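Tulla Gripper Kit: Fitting the Textured Pads and Setting the Opening

Support pages, Vamside. Last revised May 5, 2026.
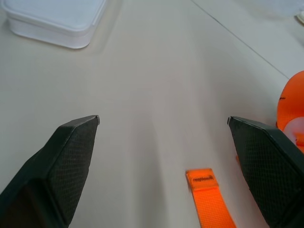
Tulla fingers held open at either side of an orange webbing strap, seen from the wrist camera.

Scope of this page

These instructions cover the Tulla two-finger kit as supplied by Vamside with textured pads and wrist camera. They apply to the handling of straps, tapes and other flat woven goods. Customers using the Drirport controller should follow the same order of work; the menu names differ slightly and are listed in the controller handbook.

The kit should be fitted to the arm and powered down before work begins. Step 4 onwards requires power.

What is required

One pair of textured pads, left and right
The 2.5 mm hex key from the kit box
A clean, lint-free cloth
A length of webbing of the type to be handled in service

1. Remove the old pads

Loosen the two screws at the back of each finger by one full turn. Do not take them out. Slide the pad towards the tip until it comes free. Wipe the exposed face of the finger with the dry cloth. Solvents must not be used on the finger body.

2. Fit the new pads

Each pad is marked L or R on its reverse. Slide it down from the tip with the textured side facing the opposite finger and press until it sits flat. Tighten the screws evenly, a little on one and then the other.

3. Check the tips

Close the fingers by hand. The tips should meet along their full width. If one stands higher than the other, loosen that pad, reseat it and check again.

4. Set the opening

Restore power and open the Fingers menu. Enter 90 mm as the open width and 40 per cent as the closing force. These values suit most webbing. Heavier material may need a force of up to 107 per cent, available only when the Boost setting has been enabled by a supervisor.

5. Check the camera view

Open the fingers fully and bring up the wrist camera picture. Both tips should be visible, one on each side, at about the same height. Lay the end of the strap flat on the table between them. Where the end has been folded over, the fold should be in clear view, as the Mamo software uses it to choose the gripping point.

6. Carry out a trial grip

Run the Strap Test from the Mamo start page. The arm will lift and release the strap 11 times. Remain outside the marked area until the test has ended. A slipped grip is recorded in the log with the force applied; raise the closing force by a small amount and repeat the test.

Pads that continue to slip should be returned to Vamside with the test log. Replacement pads are sold in pairs only.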